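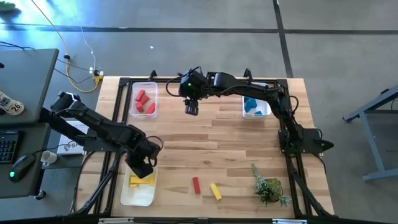 Ticket status: Open, waiting on vendor
Product: Tedis two-arm sorting kit, evaluation unit
Site: Prurness, bench 3
Reported by: Elspeth Dunbar
Vendor: Ortner

Summary
Left arm stops with a "grip not confirmed" fault during the block sorting routine. Right arm runs the same routine with no faults.

Setup
Stock kit, factory mounting positions on the black extrusion frame. Butcher-block top. Red and teal-blue blocks go to the two clear bins, yellow to the white bin on the left arm's side. Firmware as shipped. Cycle limit set to 500 per run.

Steps to reproduce
Load the default sort profile. Home both arms. Start a run with mixed colors. The fault shows up before cycle 100 in most runs, always on a yellow pick.

Log

14:10 - Rebooted controller, homed both arms. Fault returned.

14:35 - Swapped left and right gripper fingers. Fault stayed with the left arm. Fingers ruled out.

15:05 - Reseated the wrist connector on the left arm. No change.

15:20 - Raised the grip confirm timeout from the default to 2,000 ms. First run completed. Second run faulted.

15:50 - Ran the left arm on red blocks only. Full run, no faults. Points to the white bin or the yellow class, still open.

16:15 - Reply from Ortner support: recalibrate the drop height over the white bin and send the arm log. They suspect the gripper is closing on the pile before the release is registered - the fault would then be filed against the next pick.

16:40 - Drop height recalibrated per the manual. The manual gives the steps for clear bins only. Used the same values plus the rim offset. Almost a full run before the fault.

Requested from vendor
Drop height values for the white bin. Confirmation that the timeout can stay at 2,000 ms without affecting the warranty. A corrected manual page.

Notes for the Prundodley review
Cycle rate figures on hold until this is closed. Right arm results can be used as they stand.

Attachments sent: left arm log, sort profile, calibration file.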